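4. House rules for a sorting station

I wrote this part of the Darthorpe guide after my first month with the arm, when I was still learning most of it by doing it wrong. Delia Bustos went through it and crossed out the bits that only make sense to me. You should have the arm bolted down and powered by now (if not, go back to section 3).

4.1 Before you switch to run mode

1. Clear the table completely and pull the cloth flat. We use dark green because bright toys stand out on it, and I'd stick with one plain color whatever you pick.

2. Put the target down first. Ours is a stack of three boxes with a round hole in each, and it goes on the left with the holes facing up. Tape the bottom corners to the cloth. I skipped the tape for weeks and spent most of them nudging the thing back into place!

3. Set the tray to the right of the target. Leave a hand's width between the two for now.

4. Fill the tray, but keep every toy below your own reach limit. Mixed shapes are fine, and soft things are fine too – a crumpled cloth next to a hard ball makes for good practice.

5. Jog the arm out over the tray at low speed and stop it there. Walk to the other side and look at it from that side as well.

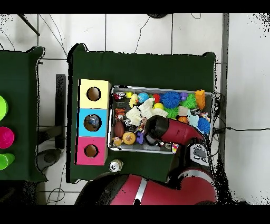 Figure 4-1. Gripper over the tray, with the three-color target on the left.

6. Check where the wrist will travel on its way to the target. If it would cross anything you care about, move that thing now.

7. Write the layout in the station log. A quick sketch is plenty. Mine look like a kid drew them and Delia can still read every one.

Note: Spare cups and anything else you aren't using belong on a side table. If you can't fit a side table, use a shelf, but keep it out of the arm's reach.

Caution: Never put a hand in the tray in run mode, even if the arm looks parked. An arm waiting for its next command looks exactly like an arm that's finished. Pause first, wait for the status light by the door, then reach.

4.2 Cables and floor

Cables are my weak spot, so I'll keep this short and bossy.

1. Run them along the side you don't walk on.

2. Leave slack near the base. You want enough that the arm can make its full sweep without tugging.

3. Anything crossing a walkway gets a cover strip before the first run of the day. Pale tile makes black cables easy to spot, so if you have a dark floor, use yellow strip.

4. Look again after lunch. They creep.

4.3 Working with two trays

Once you're happy with one tray you can add another. Amanuel Gebremichael worked out the arrangement we teach now: a narrow tray close to the target, and the bigger tray over on the far side. The narrow one holds just a few toys, and the big one is where you pile up the odds and ends. 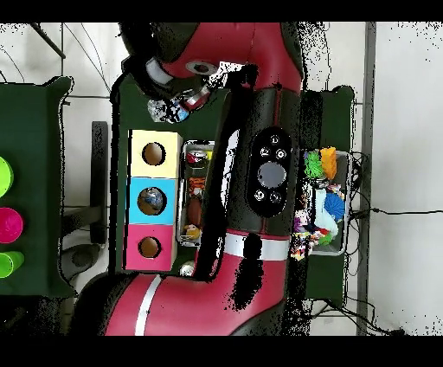 STATION RULES – PICKING AND CARRYING

1. Carry one object at a time. If the gripper comes up with two, lower it, release, and try again. Don't shake.

2. Lift straight up before you move sideways. I use 30 millimeters above the tallest thing on the table and I haven't regretted it.

3. Keep the control panel on the arm where you can get at it. With a second tray in play the arm folds into new positions, and it's easy to end up with the buttons facing away from you. Check this in your dry run.

4. Small beads and loose pieces stay in the big tray. Don't move them to the narrow one to "tidy up." I've tried it, and I was picking beads out of the cloth until supper.

5. A ball that gets out onto the table stays there until you pause. Same goes for anything on the floor.

6. Stop after 3 failed grasps on the same object and put it in the log. Michalis Papadakis reads those notes, and he would much prefer a boring list of failures to a clever story about them.

Note: Keep the speed setting at 5 or lower for your first sessions with two trays. You'll be tempted to raise it as soon as things go well – wait until someone else has watched you do a full session.

4.4 Ending a session

1. Bring the arm to its rest position and switch out of run mode.

2. Empty the target by hand. Look inside each hole, since small toys like to hide in there.

3. Wipe the tray rims and shake out the cloth.

4. Sign the log with your initials and the time. If you changed the layout, say so on the same line.

If the arm won't go to rest and shows code 383, leave the power on and find Delia or me. Restarting it clears the message along with everything we'd want to know about it. The other codes are listed in section 5.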